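Otus tabletop, second release: README

Read the section called "The stop that didn't" before you train anything on this. The rest can be skimmed, in the proud tradition of READMEs.

What you get

1,883 episodes of two arms doing kitchen chores at a table, recorded at the Brandden lab. Each episode folder holds the head view, the joint states for both arms, the gripper commands and a plain text note from whoever was operating. The notes vary. Roos Postma writes full sentences with a subject and a verb. Teun Cuypers writes "ok" and, when moved, "ok?".

Tasks include hanging mugs, moving plates, putting food in the basket and opening the drawer. Task names are in tasks.txt. Two of them are misspelled, and now that people have written loaders around the misspellings they will stay that way.

The stop that didn't

On Wednesday, August 17, 2022, during a plate task, the side arm kept moving after the operator let go of the enable pedal. It traveled for 200 milliseconds, which sounds like very little until you have a hand near the thing. Asmaa Bensaid had a hand near the thing. She was reaching in to straighten a mug, got a knock on the knuckles, and used a word that is not in the operator notes because we took it out.

The cause was ours. The Gralleo bridge, the bit of software that passes commands to both arms, kept a short queue of motion targets for each one. Releasing the pedal emptied the queue for the front arm. For the side arm it emptied a queue with the same name in a different process, which was already empty and did not mind. The side arm then played out whatever it had left. Most of the time it had nothing left, so we all believed the pedal worked.

The red button was never affected. It cuts power and has no opinions about queues. What we had been doing was treating the pedal as a safety device, and the manual says on its second page that it isn't one. Lieven Brouwer has since taped that page to the wall at eye level. His eye level, so the rest of us look up.

How it shows in the data

Seven episodes have side arm motion after the pedal signal drops. They are listed in late_motion.txt and are still in the release, with the flag late_motion set to true. Drop them if you are learning from demonstrations. Keep them if you study faults, and please write to tell us what you find, as long as it isn't that we should have read the manual.

Four more episodes have a gap in the joint log where the bridge restarted itself. The video carries on through the gap. Do not interpolate across it. Teun did, and got an elbow passing cheerfully through the table.

What changed

The queue now lives in one place, and the pedal clears it for both arms. The bridge checks that both queues report empty and drops power if either one stays quiet. This makes it jumpy. Expect short episodes in the later folders, ending mid-task with the note "tripped". Those are false alarms and we have decided to like them.

Hands stay off the table until the operator calls "clear" and the power light on the console is out. Femke Van Wijk runs the sessions now and will wait as long as it takes for you to say it.

Known problems, smaller

Gripper width on the side arm reads slightly high in everything recorded before the Marchuk calibration. The correction is in calib.txt.

Timestamps are local time. We know.

Episodes recorded in January use the old folder layout. The script flatten.py fixes this, and running it twice unfixes it.

Questions go to Femke. Complaints about the spelling go to Teun. 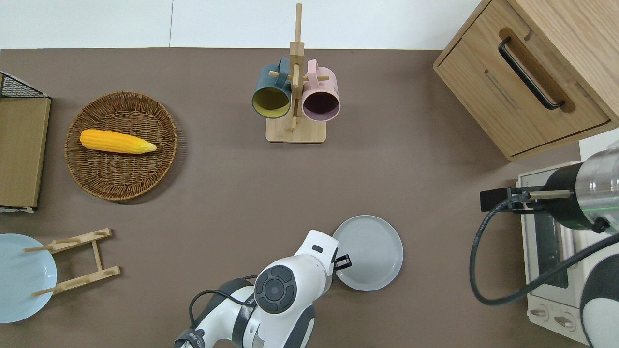

Cable slack is the problem we have not solved. Both arms wear their cables on the outside, and a late stop is worse when a loop is lying where the arm wants to go next. The side arm is the bad one: its black cable hangs from the wrist in a big loop, across the right part of the table and over the toaster oven door, and any task on that side has to work around it. We tried shorter cables and lost reach. We tried clips, and the clips are now somewhere under the bench. Until there is something better, check the loop before every episode and mark the episode cable_contact if the arm touches it, even if the task went fine.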